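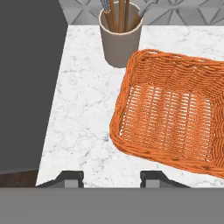

Utensil holder on marble counter, tiled backsplash behind.

August, 2:10 p.m. Original art intake, Sostent consignment.

Lot 593 is a convention sketch in pencil and black marker on bristol board, depicting the character Lukby. The inscription at lower right has faded to brown; the inks elsewhere remain dark. Two old tape hinges were found on the reverse and left in place.

Relative humidity in the flat file was 58 percent at opening. The board shows a slight bow along the top edge - no pressing until the consignor agrees in writing.

Transferred to a new polyester sleeve with Posimby backing. The Kong cover proof is still awaiting a condition report. Recheck the bow in 10 days.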